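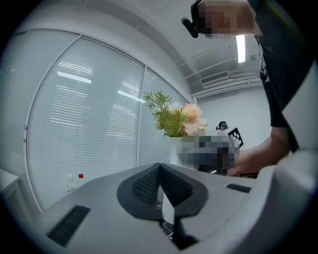 Can a machine do the flowers yet? (and other chores)

Forum: Home & Shop Automation > General

hefin_j
Started this one because the old "when do I get my robot butler" thread got locked at 904 replies and I miss it already.

My question is narrow. Forget folding shirts, everybody argues about shirts. I want to know about tidying around something delicate. A white vase with feathery green sprigs and pale pink and peach blossoms, a plastic bottle standing not far off, somebody leaning in to work right in front of the vase. Any of us could clear up around that while talking on the phone. Could a machine, today, in a room it has never been in?

I say we're closer than people think! I've been following this stuff for 13 years and the last couple have been wild.

mererid_w
Closer, sure. There yet, no.

I run the back room of a gift shop and I'd hand over the dusting tomorrow. But think about what a sprig does when you touch it. It bends, it springs back, it hooks on your sleeve. Artificial ones are worse in my experience, those little plastic barbs grab everything. You feel the tug and you stop without thinking. I haven't seen an arm do that well at a price a shop could pay.

Prys Watkins
Disagree a bit with Mererid. Feeling the tug is a solved-ish problem, you can read it off the motor current if you're patient. The trouble is seeing. Thin feathery stuff is awful for depth cameras, it comes back as fuzz. Clear plastic is awful too - my arm knocked over the same water bottle 12 times one Monday and was completely confident every time. I put a red cap on it in the end and it got better, it just goes for the cap.

mererid_w
So it grabs bottles by the cap. What happens if the cap is loose?

Prys Watkins
Then I mop :)

elis.s
Lurker here, finally made an account for this. I work second shift at a small packing shop (Goseck, we do mail order ceramics) and we've had an arm on the line since May. It's a Zuvila. It picks boxed mugs and sets them in cartons and I love the thing, it's like having a very calm coworker. It did almost 500 boxes the night we were short two people.

But loose vases? We still do every one by hand. Different necks, different weights, some glazed slick as ice. And anything with stems in it goes to whoever has the smallest hands.

hefin_j
Elis that's great info, thank you. Is it the gripping or the software that holds it back on vases?

elis.s
Both? The stock fingers are hard and flat. I tried foam pads and they helped until they got dusty. The software is fine as long as the thing is where it expects it. Move the table a couple of inches and you get to watch it reach very politely into empty air.

magdyn
That last part is what printed markers are for. Black and white checker card, prop it up next to the work, and the camera knows where it is again. Costs you one sheet of paper and some tape. I have them all over my garage. My wife has asked me to keep them out of the kitchen.

mererid_w
See, that's my whole argument in one post, Magdy. If I have to put a checkered card next to the flowers so the robot can find the flowers, I've got a vase and a checkered card. Customers come in to look at the vase.

magdyn
Fair! But the card is for now. You set things up with it, you check your numbers against it, later you take it down. I ran mine for a week without the cards and it only got lost near the window. Glare off the blinds. Closed them and it was fine.

Prys Watkins
Glare is real. Shiny glass, ceiling lights reflecting in it, white walls, white vase... I would pay money to watch some of the demo robots try that.

hefin_j
OK but look at how far the argument has moved. In the old thread people were saying never. Now we're down to glare and foam pads. I find that really exciting.

elis.s
Same here. I'd let ours have a go at the bottle tomorrow.

mererid_w
Bottle, yes, go ahead. The flowers stay with me. If somebody gets an arm to turn one blossom to face front without pulling the others crooked, post the video and I'll buy the first round.

Prys Watkins
There's a guy on the Fumetti list working on soft fingertips, silicone over something squishy. I've ordered a set. Will try them on a bunch of fake peonies when they get here and report back, good or bad.

magdyn
Which durometer? The first ones I cast were too soft and folded over on anything heavier than an egg.

Prys Watkins
No idea, the listing just says "medium". I'll measure when they come.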